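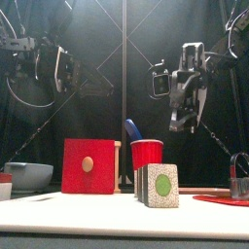

Toy library late fees – has anyone got a fair system?
Started by gumbergmum

gumbergmum
Monday, November 12, 2018
We run a small toy library out of the church hall on Prurnau Road, open Tuesday mornings and every other Saturday. Members pay 11 pounds a year and can take three toys for a fortnight. In theory. In practice "a fortnight" is treated as a sort of poetic suggestion, and there's a wooden garage that left us in April and has not been heard from since.

At present we charge 20p a week for late returns, which hasn't gone up since the year 2000 and which people pay cheerfully, as if they were renting the thing. Which I suppose they are. Do the rest of you fine people? Does it work? I have a meeting to get through on this and would like to turn up with something better than a sigh.

ogunleye_t
We scrapped fines two years ago and returns got better. People stay away when they think they owe you money. A mum with a jigsaw six weeks late doesn't think "I must pop that back", she thinks "I can never go into that building again".

Put a friendly text out instead. Ours says "Someone else is hoping to borrow this" and mostly it's even true.

Cosby44
Disagree, I'm afraid. We tried the no fines thing and it was lovely for the people who had the toys. Less lovely for the ones in the queue for the marble run, which did a grand tour of one family's cousins and came home with four marbles.

A deposit is the only thing that works. Ten pounds, back when you leave. You'd be amazed what people can find down the side of a sofa with ten pounds at stake.

gumbergmum
We did talk about deposits. The trouble is that the families who most need a toy library are the ones who haven't got a spare tenner lying about.

Cosby44
Then waive it for them.

ogunleye_t
And how do they ask for it to be waived? Out loud, in front of the queue? I've been that person at a counter and I'd have gone home without the toy.

Cosby44
A tick box on the form. Nobody has to say anything out loud. I'm not a monster, I just want my marbles back.

Glenys Wihongi
Long-time reader, don't post much. We have 947 items in our catalogue and I've been doing the returns for longer than I care to say, so here is what I've learnt.

Late toys aren't the real problem. Incomplete ones are. I would take a complete farm set three months late over a punctual one with no farmer. We weigh everything. Each bag has its weight on the label, I put it on the kitchen scales when it comes back, and if it's light we have a look together before they leave. Takes seconds. One little boy now weighs his own and reports to me very gravely.

As for fines, we have a jar. It says "Late?" on it and nothing else. It does quite well.

gumbergmum
Glenys, weighing is so obvious that I'm slightly annoyed. Does it work for jigsaws? One piece can't weigh much.

Glenys Wihongi
Not for big ones, no. For anything small enough to count I count. For the rest, there's a slip in the box saying "one missing" or "all here, June" and whoever has it next corrects it. Borrowers are very honest about a missing piece provided it was somebody else who lost it.

playbus_dave
Why not just buy fewer toys with bits? We only stock big things now. Ride-ons, slides, a play kitchen. You can't lose a slide.

Cosby44
You can. We have.

playbus_dave
How?

Cosby44
Family moved to Wales. Left it in the garden for the new tenants, who were delighted with it and had no plans to be otherwise.

ogunleye_t
See, a deposit wouldn't have got that back either. Ten pounds for a slide is a bargain.

Cosby44
I concede the slide. I do not concede the marble run.

gumbergmum
Right, what I'm taking to the meeting: no weekly fine, a jar, a text at two weeks and another at four, and kitchen scales. I'll put the deposit down as an option for the expensive stuff, with a tick box, so Cosby44 can sleep.

Someone is bound to ask what happens after the second text. Any thoughts?

Glenys Wihongi
I ring them. I don't mention the toy. I ask how they are and whether the little one's walking yet. It's usually back by the Saturday.

playbus_dave
That's the most frightening thing I've read on here.

ogunleye_t
Could you ring the people with the wooden garage, Glenys?

Glenys Wihongi
Send me the number. I'm in after four.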